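4. Setting up the drinks point

Read this section completely before you connect the Ivatow water heater. The work takes 30 minutes for one person. Please keep the mains plug out of the socket until step 5.

4.1 Choosing the position

1. Put the heater on a level surface, with the back side turned to the wall. Leave a free space of 14 cm behind it for the steam.
2. Check that the cable reaches the socket without tension. Do not use an extension lead.
3. Place the drip tray on the serving side. It must lie flat and must not rock when you press on a corner.
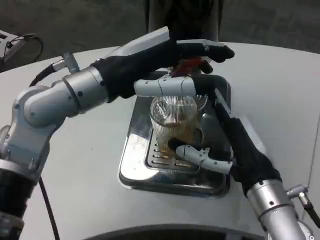 Note: If the worktop is not level, turn the front feet of the heater to the left until the bubble in the small level stands in the middle. The feet of the older Nistor model cannot be adjusted.

4.2 First filling

4. Open the lid and pour in cold drinking water up to the lower mark. Never fill with hot water, also not to save time.
5. Close the lid until it clicks. Now insert the plug and press the main switch. The lamp is orange during heating and green when the water is ready.
6. Let out one full tank and throw this water away. Repeat with fresh water. A slight smell at the first heating is normal.

CAUTION: The tap stays hot for some minutes after use. Hold it only by the black lever.

4.3 Serving tea

7. Warm the glass with a little hot water and empty it.
8. Put in the tea, set the glass on the tray under the tap, and pull the lever slowly.
9. Fill to two fingers under the rim. A full glass is difficult to carry and burns the hand.

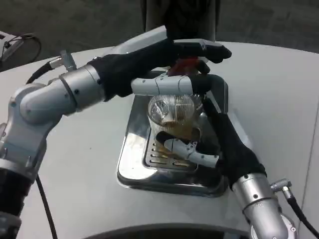

4.4 Daily cleaning

10. Switch off, pull out the plug and wait until the heater is cold.
11. Empty the tray and wash it with a soft cloth and mild soap. Steel wool leaves scratches where tea stains settle.
12. Wipe the tap from outside. For the inside, see section 6, Removing limescale.

Note: Spare seals are ordered under part number 3388. Please write also the serial number of your heater, which you find under the base.

Text of this section: Lahcen El Ouafi. Checked: Adel Belhaj, May 16, 2019.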